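Pedestrian Countdown Signal

By Rekha Nadar
Jun 14, 2024 | 20 shares | 2 comments

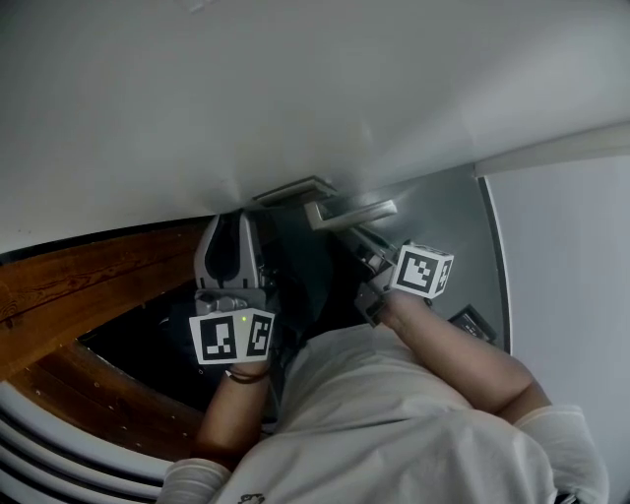 Function

A pedestrian countdown signal shows the seconds left before the crosswalk phase ends. It is mounted beside or below the walk symbol and is wired to the same controller as the vehicle lights.

Use in Brornby

The city of Brornby fitted its first units at 117 intersections, starting in November on Urkura Avenue. The supplier was Matinell. Later work added 200 crossings near schools and bus stops. Timing is set by crosswalk length, with longer phases near clinics.

Comments (2)

Nuala Breathnach: The one at Beneš Street still skips from 9 to 4.

walker3184: Same on my corner. Reported it twice.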